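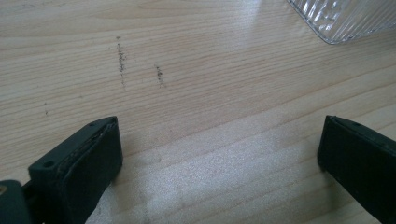 Kitchen table finish that survives actual people? (oil vs hardwax vs poly)

driftwood_dan
I have been refinishing the same kitchen table for most of my adult life. Stripped it, oiled it, loved it for a winter, and then my brother-in-law put a pizza box on it. There is now a gray square with a grease halo and I am told by the household that the table "looks tired," which I think is a remark aimed at me.

So I'm going back to bare wood over the long weekend and I want to do this one last time. Requirements: it has to handle hot mugs, spaghetti, and a teenager who does homework with a ballpoint and a lot of conviction. I do not want it to look like a bar in an airport. Pale wood, and I'd like it to stay pale. Last time the oil turned it the color of a manila envelope.

Candidates so far are plain tung oil, one of the hardwax oils, and water-based poly. Fire away.

mrs_plankton
Water-based poly, satin, four coats, go live your life. You're describing a poly household. People who oil their tables have either no children or a lot of coasters.

hollis_b
Seconding poly. I did ours before my oldest started kindergarten and she's learning to drive now. One white ring in all that time, and it's under the fruit bowl where it belongs.

sawdustsally
Oh no, we're doing this thread again.

Hardwax oil. When poly fails it fails all over, it peels at the edge where everybody's forearms go and then you get to strip the whole top. With hardwax you sand the bad spot, wipe on a little more, buff, and pretend you were home all evening. I've fixed a burn between dinner and dessert. (The guests helped, in the sense that they watched.)

mrs_plankton
You fixed a burn between dinner and dessert and nobody tasted it in the pie?

sawdustsally
It was ice cream. And it's all in the rag hand.

gokce_nevzat
Restorer here, furniture mostly, some floors when the rent is due. My name is Nevzat Gökçe and I've been told to stop signing my posts but I keep doing it.

Before anybody picks a finish, Dan, what are you sanding to? Most of the blotchy oil jobs that come into my shop were sanded wrong. People stop at 80 because their arms hurt, or they carry on to 1000 because they saw a video, and then the oil sits on top like rain on a waxed car. For a hardwax oil I stop at 150, sometimes 120. For poly, 180 and leave it alone.

Also, wipe the wood down with a damp cloth before the last pass, let it dry completely, then knock the fuzz off by hand. Do it under a lamp held low to the side. The ceiling light will lie to you. You'll think you're finished, and then at breakfast the sun comes in and there are little pigtail swirls everywhere.

Nevzat Gökçe

driftwood_dan
I went to 400 last time. In fairness I was enjoying myself.

gokce_nevzat
Well, there is your pizza box.

Nevzat Gökçe

kiln_fired_ken
Gonna disagree with the shop guy a little. I go to 4000 on everything with those foam pads and my tables feel like a river stone. Never had a problem with oil soaking in. If you use thin coats and give each one a few days, it goes where it wants to go.

gokce_nevzat
Ken, what do you eat off these tables?

kiln_fired_ken
They're side tables.

mrs_plankton
So, lamps. He feeds them lamps.

kiln_fired_ken
Lamps are heavier than you think.

threelegs
I used Zupan on a maple top last April and it stayed very light, the kind where you have to be told there's anything on there. It cost 108 dollars for a can I could have hidden in my fist. My wife asked if it was perfume. It's held up to everything but red wine, and I'd argue we haven't held up to red wine either.

The smell is gone by the next day. The can says to buff with a white pad and I used an old T-shirt, which left a faint memory of a half marathon in one corner.

hollis_b
Does the Zupan have the white pigment in it? Some of those "natural" ones are basically a whisper of white paint to cancel the yellow. Works fine on maple. I tried one like that, Motach I think, on red oak and it got down in the pores and made the whole table look like it had been dusted for prints.

threelegs
There's a clear and a "raw." Mine's the raw, so yes, there's a bit of white in it. Stir it like you mean it. All of it lives at the bottom of the can.

sawdustsally
That pore thing is real. On anything open grained, do a sample board first. On the underside of the table if you've got no scrap. I have six finishes on the underside of my dining table and it's the most honest part of the house.

driftwood_dan
Underside is a good idea. Mine currently has gum and what might be a phone number.

What about the yellowing on tung? The guy at the hardware store said pure tung doesn't amber. He said it with his hand on my shoulder.

gokce_nevzat
It ambers less than linseed. It still warms the wood up the moment it goes on. Put some mineral spirits or just plain water on the bare wood and look at it. That is close to your color with oil, day one. If you don't like it wet, you won't like it oiled. Water-based poly is the closest to bare, and the pigmented hardwax is next.

Tung also takes a month to cure hard. You'll be eating off a card table and everybody will have opinions.

Nevzat Gökçe

patience_is_a_tool
A month is optimistic. I did my workbench in pure tung in a damp garage and I believe it's still deciding.

bluecollarbeth
I clean houses for a living so I see these things years later, after the person who posted about it has moved on to sourdough. What I see:

Poly tables look good until they don't. It's usually the spot where someone wipes with the spray stuff every single day. It goes sticky first and then it goes cloudy. Damp cloth and a drop of dish soap, people. Quit with the lemon.

Oiled tables look great in houses where somebody likes oiling tables. In the other houses they look thirsty and there's a can in the garage with a skin on it.

I don't have a favorite. My own table is Formica.

mrs_plankton
Beth wins. Lock the thread.

kiln_fired_ken
What's wrong with the lemon?

bluecollarbeth
Depends on the bottle. A lot of them leave silicone or some oil behind, and the next person who tries to refinish it gets little craters all over. Ask the shop guy.

gokce_nevzat
She's right. Fisheyes. I've had tops where I wiped with solvent, sanded, wiped again, sealed with dewaxed shellac, and still got three craters the size of a lentil right where the lady sat. Dan, if your table has ever met a furniture spray, seal it with shellac before the poly. If you're going with hardwax, skip the shellac, it needs to get at bare wood.

Nevzat Gökçe

driftwood_dan
It has met many sprays. My mother visits.

hollis_b
Anybody tried Plerus? It's the two-part floor stuff with a hardener. My neighbor did his kitchen floor with it and the dog has given up.

sawdustsally
I've used it on stairs. Tough as anything, but you mix only what you need because it sets up in the cup, and the open time is short enough that a big top is stressful. Work in strips with the grain and don't answer the door. I've still got a roller that is now a sculpture.

threelegs
Prudura makes one like that too, with a slower hardener. I haven't used it on a table, only a windowsill. Cats tested it. No complaints in writing.

patience_is_a_tool
Dan, whichever one you pick, the edges and end grain will drink more than the top. Go back over them while everything's still wet. And lay your rags out flat outside to dry if there's any oil in them, don't wad them up in a trash can. My cousin lost a shed that way and it was a nice shed.

driftwood_dan
Okay. Update. I wiped it down with water like Nevzat said and stood there having feelings. I don't like it wet, it goes straight to envelope. So plain tung is out and I'm down to the pigmented hardwax or satin poly. I've got a patch of each on the underside, next to the phone number, and on Saturday I'm putting a hot mug, a spoonful of marinara and a ballpoint on both and leaving the kid to it.

mrs_plankton
Four coats on the poly patch or it isn't a fair fight.

driftwood_dan
It has two. I had to go pick somebody up from band.

sawdustsally
Rigged in my favor, I'll take it.

kiln_fired_ken
What did you sand to?

driftwood_dan
150, Ken.

kiln_fired_ken
Your loss. River stone.

gokce_nevzat
Give the patches the full cure time on the can before the marinara. A Saturday test on a Thursday finish only tells you it's Saturday.

Nevzat Gökçe

driftwood_dan
Fine. Card table it is. I'll post when I know something.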